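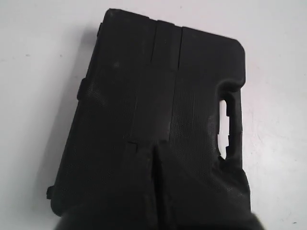 Lesezeit: 4 Minuten

Werkzeugkoffer aus Kunststoff reinigen und für den Verkauf fotografieren

Schwarze Koffer mit genarbter Oberfläche sehen schnell ungepflegt aus. Staub setzt sich zwischen die kleinen Erhebungen, und jede Schramme erscheint hell auf dem matten Kunststoff. Wer so einen Koffer gebraucht anbieten will, sollte ihn vorher putzen und erst dann die Fotos machen. Die Anleitung gilt für leere Koffer und für Koffer mit Inhalt.

Was man braucht

Eine weiche Bürste oder einen sauberen Pinsel
Zwei Mikrofasertücher
Lauwarmes Wasser mit 12 Tropfen Spülmittel auf einen Liter
Wattestäbchen für die Rillen
Einen weißen Tisch und ein helles Tuch als Hintergrund

Den Koffer reinigen

Koffer schließen und flach hinlegen. Zuerst trocken arbeiten: mit der Bürste vom oberen Rand zur Mitte hin über den Deckel gehen, danach die Richtung wechseln. Auf glatten Flächen reicht ein Tuch, auf der Narbung bleiben davon nur Fusseln hängen.

Die langen Rillen im Deckel kommen als Nächstes dran. Dort sammelt sich der Schmutz vor allem an Absätzen und Kanten. Ein angefeuchtetes Wattestäbchen einmal durchziehen, wegwerfen, ein neues nehmen.

Jetzt den Deckel mit dem feuchten, gut ausgewrungenen Tuch abwischen. Den Griff auch von innen reinigen, also durch die Öffnung hindurch. Mit dem zweiten Tuch nachtrocknen und den Koffer anschließend 50 Minuten offen stehen lassen. Bei Koffern mit Schaumstoffeinlage die Einlage vorher herausnehmen.

Helle Kratzspuren gehen mit Wasser nicht weg. Ein wenig Kunststoffpflege ohne Silikon macht sie unauffälliger. Von Schuhcreme ist abzuraten, sie färbt an den Händen ab. Tiefe Kratzer bleiben sichtbar und gehören in die Beschreibung.

Hintergrund aufbauen 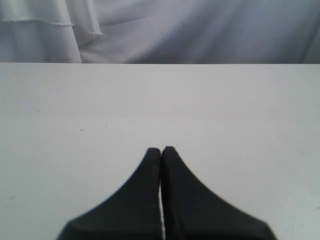
Kategorie: Werkstatt & Ordnung

Ein weißer Tisch und ein weißer Stoff dahinter genügen. Der Stoff darf locker hängen. Falten werfen allerdings graue Schatten, und ausgefranste Säume fallen auf, sobald sie im Bild sind. Wer das nicht möchte, bügelt das Tuch und hängt es so auf, dass der Saum unter der Tischkante verschwindet. Hängen zwei Lagen übereinander, zeichnet sich die vordere meist heller ab. Eine Lage ist gleichmäßiger, sofern der Stoff dicht genug ist.

Den Tisch vorher abwischen. Krümel und Fusseln sind auf Weiß gut zu erkennen.

Fotografieren

Für eine Anzeige reichen 4 Aufnahmen: Deckel von oben, Griffseite, Verschlüsse, Innenraum. Für den Deckel den Koffer flach auf den Tisch legen und senkrecht von oben fotografieren. Für die Seitenansicht stellt man ihn vor das Tuch, eine Handbreit Abstand zum Stoff.

Licht von der Seite lässt die Narbung hervortreten, zeigt aber auch jedes Staubkorn. Bei bedecktem Himmel am Fenster wird es weicher. Den Blitz ausschalten, er erzeugt auf schwarzem Kunststoff einen grellen Fleck.

Viele Kameras stellen vor weißem Grund zu dunkel ein. Dann die Belichtung leicht anheben, bis im Schwarz wieder Kanten und Rillen zu erkennen sind.

In die Anzeige gehören außerdem die Außenmaße, das Innenmaß und der Zustand der Verschlüsse. Steht innen eine Artikelnummer, diese mit angeben.

Zuletzt bearbeitet: 1. Februar 2024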